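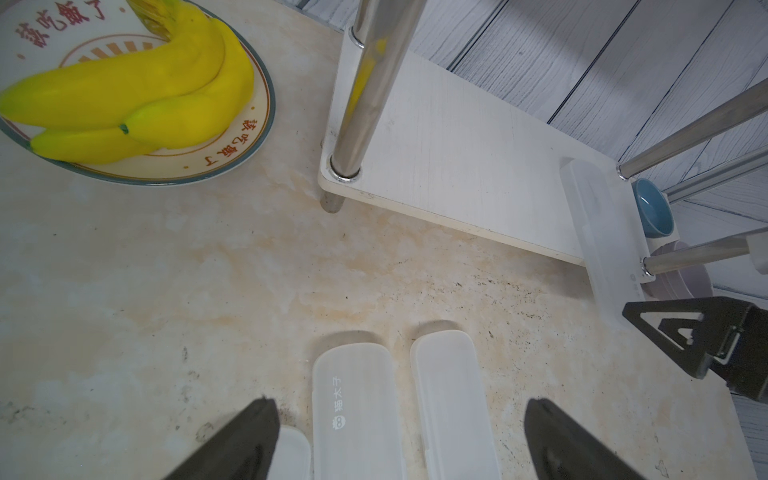
The Standing Rack and the Cleared Counter

Print this article | E-mail to a friend

A kitchen counter loses its area slowly. A plate is set down, a case is left beside it, and after a few months the working surface is a strip along the front edge. The usual remedy is a wall shelf. In a rented kitchen, or one with tile that should not be drilled, the remedy is a freestanding rack, and the quality of the result depends mostly on the posts, the collars and the position of the feet.

Yamila Aravena has been fitting out small kitchens in Bokthorpe for 9 years. Her first measurement is the depth of the counter at its narrowest point, usually behind the faucet or next to a boxed-in pipe. Her second is the clear height under the wall cabinets. Width comes last. A rack that is too wide can be turned or moved along; a rack that is too tall cannot be used at all.

Posts and collars

A multi-tier counter rack is a simple frame. Vertical posts carry the load. Shelf boards tie the posts together, and collars fix the height of each board. Where the post passes through a hole in the board, the collar takes up the slack. If the collar is loose, the board can drop slightly at one corner, and round items begin to travel.

Stainless steel is a common choice for the posts in a kitchen. A thick post will show fingerprints and will reflect whatever is near it, fruit included, but it wipes down with a damp cloth and does not need paint. White laminated boards are easy to keep clean on the flat. The weak point is the front edge. Every pan, tin and case that goes onto the shelf crosses that edge, and scuffs collect there well before the top surface shows any wear.

Scuffs are cosmetic. Lifting is a fault. Run a fingertip along the underside of the front edge twice a year. If the laminate moves, dry the board fully, work a little contact adhesive under it and clamp it overnight with a scrap of wood on each side. Aravena replaces a board only when the core has swollen around a post hole - at that stage the collar has nothing firm to bear on.

Feet on a stone-look surface

The lowest board on most racks stands clear of the counter on short metal feet. The gap serves two purposes. It lets air move under the board, and it lets a cloth through. A gap that is too low for a folded cloth will fill with crumbs.

Metal feet on a pale, marble-like top call for some attention. Kusum Sandhu, who repairs worktops from a shop on Pullaver Road, sees two kinds of damage from racks. One is a ring under the foot, left by water that had no way out. The other is a short arc of fine scratches, made when someone swung a loaded rack around to reach the back. Thin clear pads prevent both. Lift each foot in turn, dry the surface and put the pad on the foot, never on the counter.

Mottled tops hide a good deal. Where the pattern already has orange-tan patches, gray streaks and dark specks, a new spill can sit among them for days. Sandhu's advice is to clean such a surface by area and not by eye: start at one end, wipe toward the other, and move everything on the way.

What stays on the counter

The rack takes the things that have a flat base. The counter keeps the things that do not stack. Fruit is the standard case. A bunch of three bananas has no stable position on a narrow shelf, and on a round plate it stays put with the tips resting inside the rim. The plate also marks the limit of the fruit's territory, a point Aravena makes to clients who tend to let lemons drift.

A flat plate has one further advantage over a deep bowl. Nothing is buried. The same holds for display fruit, which some households keep out all year and which gathers dust in the creases.

The plate itself may be whatever the household likes. One with a dark teal rim, a sunburst in reddish brown and the words 该吃饭了, "time to eat," does the job of a plain white one and is harder to mistake for a dinner plate.

Cases on the shelf

Frosted plastic cases suit an open shelf. They keep dust off and show enough through the wall to tell full from empty. They do not show enough to tell rice flour from cornstarch, so label the end that faces out. Vandana Dixit, who runs the storage class at the Awasthi community kitchen in Bokthorpe, has her students write on tape with a grease pencil and change the tape each August.

Place a case with its long side parallel to the front edge where the board allows it, and keep it back from the edge by the width of 2 fingers. Heavy cases belong on the lowest board. A rack with weight at the top will sway when the counter is knocked, and the collars will work loose sooner.

A maintenance schedule

Dixit's handout gives the following, which is adequate for a household of up to 3 people:

Weekly: wipe the counter under and around the feet.
Monthly: empty one board, clean it, check its collars by hand.
Every 7 months: unload the whole rack, check that each post is vertical, inspect the pads and board edges.

The last interval is odd by design - it moves the heavy job through the calendar so that it does not always land in the holidays.

Print this article | E-mail to a friend

Contact the editors | Copyright Zarnum Home Quarterly. All rights reserved. | Back to top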